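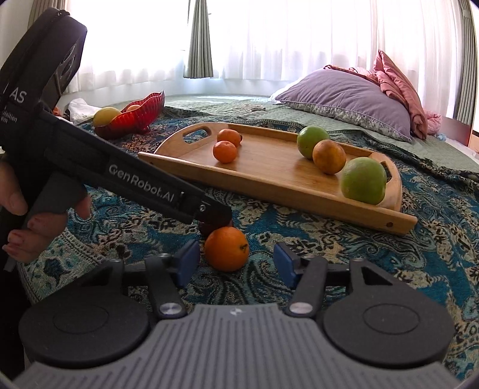

Does anyone else get mould on citrus within days of buying it? I do one big shop a fortnight and always grab a 2 kg bag of navels, and by the second weekend there's at least one gone fuzzy and green at the bottom of the bowl. What I'm after is fruit that stays like the orange on the bedspread there — bright, a bit glossy, peel still nicely dimpled — for longer than a week. My kitchen gets pretty warm in the arvo and the fridge is tiny. Do I wash them first or leave them alone?

*posted by brukmont_kitchen, 4 Feb 2024*

---

**stanari17**

Don't wash them until you're going to eat them! Any damp left on the peel is what the mould loves. I tip the bag out as soon as I'm home, eat the ones with soft spots or nicks first, and put the rest in the crisper in a mesh bag. Mine last three weeks easy, sometimes a month. If your fridge is chockers, try a cardboard box in the laundry, single layer, not touching — and check them every couple of days. One bad one will take its neighbours with it.

---

**Ciltard**

just buy fewer oranges mate

---

**lemontree_426**

Agree about not washing. I'd also get them out of the fruit bowl if there are bananas in it. When I've got too many I juice the lot and freeze it in ice cube trays, and the zest freezes well too (grate it before you juice, I always forget).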